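**Ticket 387: policy trained on shelf task loses the pig on the floor**
Opened by Mafalda Veloso, 16/03/2021
Project: Burkis, two-arm cell

The method mixes 21 demonstrations with corrections by the operator. In evaluation, the right arm often stops before it grasps a pig which lies on the mat. 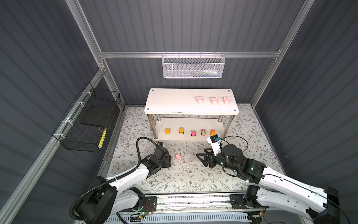 Giorgia Pellegrini: Did you normalize the gripper width separately for each arm? In Havex we had the same stop until we did this.

Yes, it is separate since October. I suspect the wrist view instead. The mat has many leaves and flowers, and the policy may take them for objects.

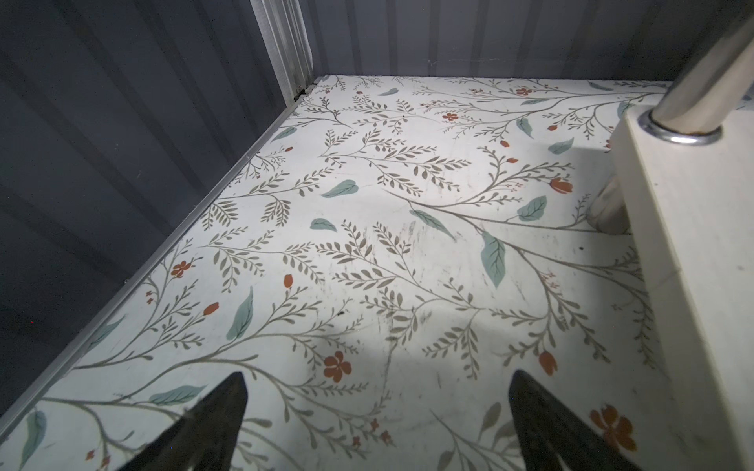
I retrained with random crops on the wrist input only, same seed, 18 trials. The early stop came three times. Before, it was in half of the trials.
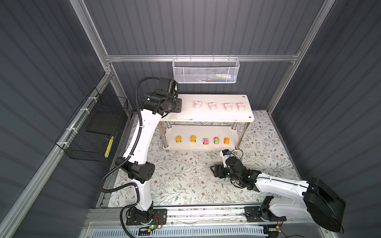

The fixed view keeps its old preprocessing. Next I will test the crops with a smaller correction set. Ticket stays open.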